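Unit 3: Comparing wrist and fixed cameras
Course notes, Idari Lab, revised 2025-12-20

The task is cable sorting with two arms. Before any trial, check what each camera gives the controller. The wrist view is for fingertip alignment, the fixed view for reach and arm spacing.

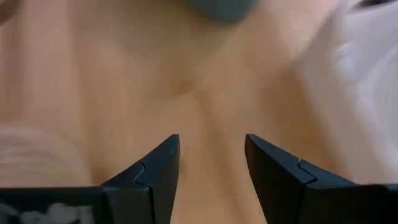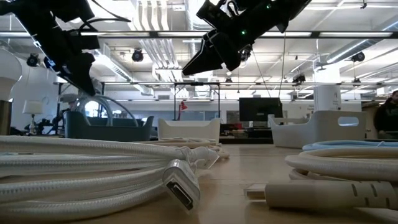 First image: wrist camera, fingers open. Second: fixed camera, both grippers over the table.

Trial procedure
1. Load the Foltum controller profile and home both arms.
2. Run 20 grasps with the wrist camera only, then 20 with both cameras.
3. Log each miss as alignment or reach – never both.
4. Repeat with the Lakton fingertips fitted.

Hand in the log and a plot of misses by type.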